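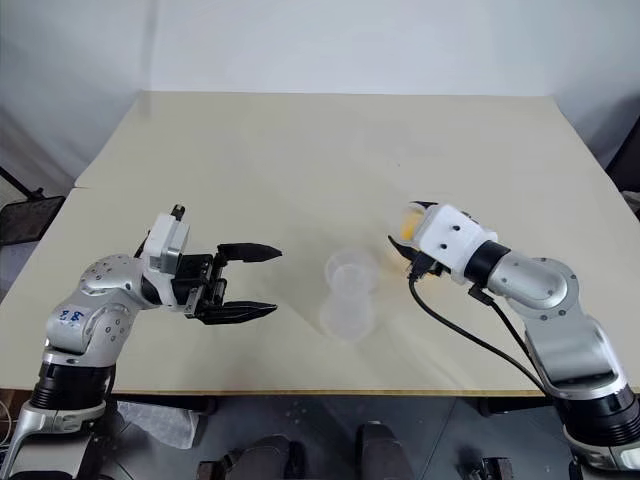
Clear plastic cups, stacked on the table.

Cup stacking is back at the Jestmont community hall, and we could not be happier about it! After a long summer break the Thursday tables open again on 2023-02-09, with the doors unlocked at half past four and the first stacks going up as soon as there are enough hands to build them.

If you missed last year, the idea is easy to pick up. Everybody gets a stack of plastic cups and a bit of table, and you build up and pack down as fast as you can manage. Beginners start with three cups and move on to six, then ten, and by the end of the first night most kids are arguing over whose turn it is on the timer (so are their parents).

Organiser Ailsa Guthrie has 32 names on the list already, including a big mob from Villanueva Street Primary who came second at the regional day in Skelik last year and have been practising at lunch ever since. "They're quick," she told us. "I had to ask one of the grade fives to slow down so I could see what she was doing."

The big one this season is the tower night in March. The hall's record is 372 cups, set by the Asitz family on a very still evening with the fans switched off, and there is talk of borrowing enough cups from the netball club to have a go at more than 1,000. We'll be there with our fingers crossed - and staying well back from the table.

Sessions are a gold coin donation and all ages are welcome. Cups are supplied, but bring a water bottle and wear shoes you can kneel in. Names can go on the sheet by the kitchen door or be left with Ailsa on the night.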